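30th January. Wunddale, still.

Up at 5, no hot water. Ran for the early bus to the ministry annex and stood in line behind two radio crews for a briefing that was moved, then moved again, then held in the stairwell. The spokesman read one page. Protest note handed to the Nalero ambassador over the patrol boat business, "strongest terms", no questions. I asked one anyway. Got a look.

The note itself is thin. Says the boat crossed the line twice on Monday night and shone lights on a ferry. Doesn't say which ferry. Nalero says it was in open water the whole time and that our side is making theater before the April talks. Both could be a bit true. Filed four paragraphs, desk cut it to 2 and put the word "showdown" in the headline, which I never wrote and would not write. Called to complain. Schwerdtfeger was at lunch, of course.

Afternoon — the port. Ludmila Kováčik from the shipping union talked to me by the fence for a good while, cold as anything. She says the crews want the escort rules in writing and noone in the capital will pick up the phone. 2,000 jobs on that route if you count the docks at Claten. Her number, have to check it. She was angrier at our own people than at Nalero, and that is the story I think, not the note. Pitch it tomorow.

Also heard, secondhand, that the talks may shift to Claten because neither side wants to travel. Need a second source. Try the hotel there, see if blocks of rooms are gone.

Back at the room by 8. Soup from a packet. Feet bad. Radio on low, same stairwell clip every hour and you can hear me cough in it.
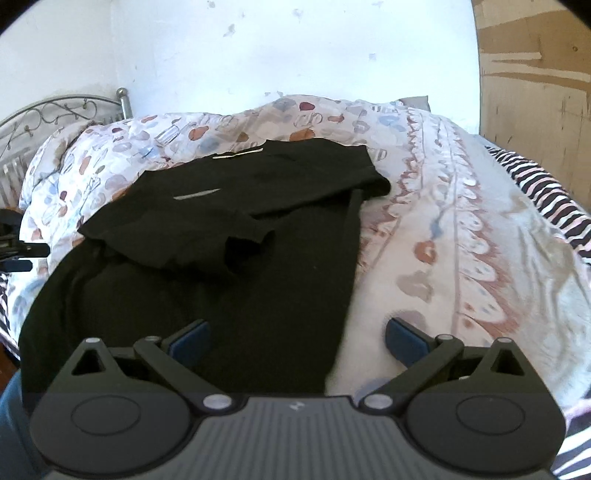 Gripper over the bed.

Must call home before Friday and pay the phone. Also ask the desk for the raw text of the Nalero reply, the translation they ran says "regrets" and I'm fairly sure the original is softer than that. Or harder. Tired. Lights out — bus at 6.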